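Wikel Textile Workshop – Notebook
15/07/2024 | posted by the bench desk
Filed under: Hangers, Racks & Knits
Search the notebook Search

Carrying on with the hanging trials for the Jedum knits. The question is still which hanger we use for the heavy pieces, and whether the small wooden rack will do for the display or we have to order something bigger. Bench is set up in the violet wallpaper corner again, same as last time. I wiped the table down before starting and it could do with a proper scrub, the scuffs don't come off with a dry cloth.

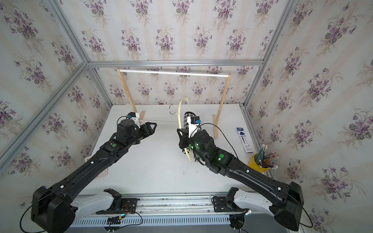 Height of the rack is fine for anything folded once. For the full-length pieces I'd want another 20 cm under the rod. Rod length measured at 870 mm between the legs, so there is room for the Jedum pieces as long as we don't crowd them. The feet rock a little if you lean on one end – I put a folded card under the left foot and left it there. Needs a felt pad.

Weighed the heaviest knit twice on the Masport scale. Got 870 g both times, which is more than the label says. The label may be from the older yarn.

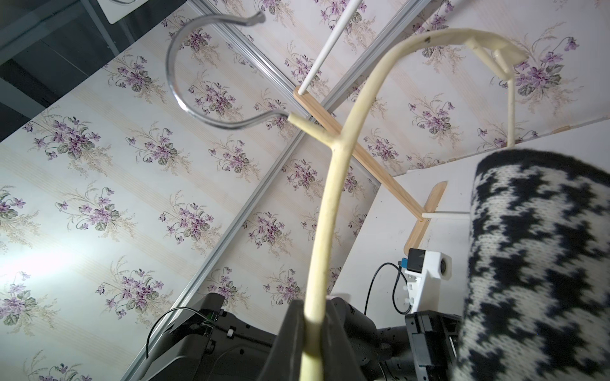
The Miyazaki hangers came in one carton of 40, and 39 are good. The odd one had a crack at the neck and went in the scrap bin. I had been worried about the shoulder shape, as a straight arm pushes a point into a loose knit. These have a long curve to the arm and then a flat, angled tip, so the shoulder has something broad to sit on. The metal hook has a wide opening and should go over the rod without a fight. The plastic marks easily, so wipe them before they go near anything pale.

Order for hanging a knit, as we agreed it: lay it flat, smooth the shoulders, one arm in, then the other, check the neckline, lift by the hook. Don't pull the neck over the hanger from the top. That was how we stretched the sample in the first round.
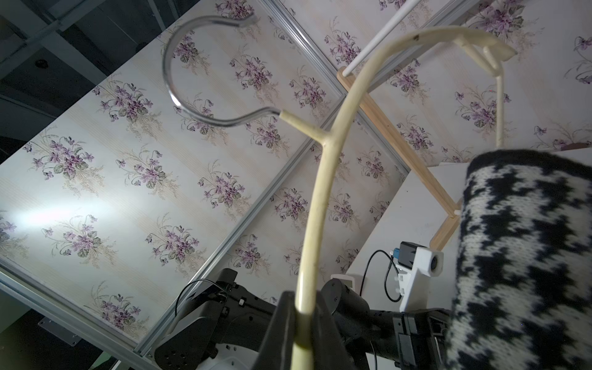 Can the heavy knits stay on hangers overnight? Only for the display. For storage they go flat on the shelf, folded once, with tissue in the fold.

Notes on the black bands. They are firmer than the rest of the knit and hold their line well, so use them to judge whether a piece is sitting level. The houndstooth part is no help for that, the pattern is too irregular.
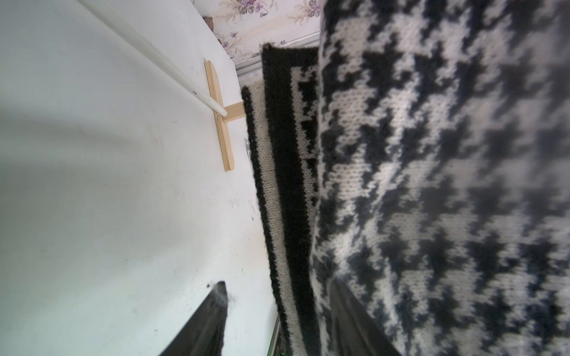
Lint is the other thing. The fuzzy yarn sheds on the white top and then picks up whatever was there before. Go over the table with the damp sponge between pieces and let it dry. The sticky roller pulls at the loops – keep it for the table only.

Still to do: felt pads for the rack feet, tighten the screws where the rod goes in, ask Miyazaki for one replacement hanger, new weight labels for the heavy knits. I'll try the long pieces on Jedum's own stand before we order a taller rack.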